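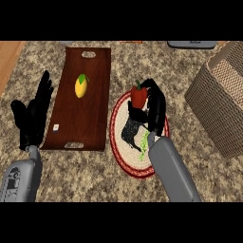 Unit 4: Credit Transfer and Lateral Entry

Search this site Enter keyword Go

Course: Admissions Practice for Technical Colleges
Instructor: Muthoni Mfaume

4.1 Terms

Lateral entry: admission of a diploma holder directly into the second year of a degree program. Credit transfer: recognition of single courses passed elsewhere. The two are handled on separate forms and should not be mixed in one file.

4.2 Limits

At Sutness a transfer student may bring in at most 35 credits. The final 4 terms must be taken in residence. Credits with a grade below C are recorded on the transcript but do not count toward the degree.

4.3 Matching courses

Compare syllabus, contact hours and lab hours, in that order. A course title is weak evidence. Engineering Drawing at Cleltum carries no lab hours; the Sutness course of the same name does. Partial matches go to the department with both syllabi attached.

4.4 Worked case

The February intake drew 266 files, of which over 35 had no sealed transcript. These were held as incomplete. A held file keeps its original filing date if the transcript arrives before the list is posted.

Reading: Górecki, course packet, sections 2 and 3.

Comments

Pantelis Tsakiris: Does the residence rule cover summer terms?

Muthoni Mfaume: No. Regular terms only.

Vangelis Kyriakidis: The packet link in 4.4 opens the old version.

Related items
Unit 3: Entrance Scores and Cutoffs
Unit 5: Reserved Seats
Tavuven Transcript Request Form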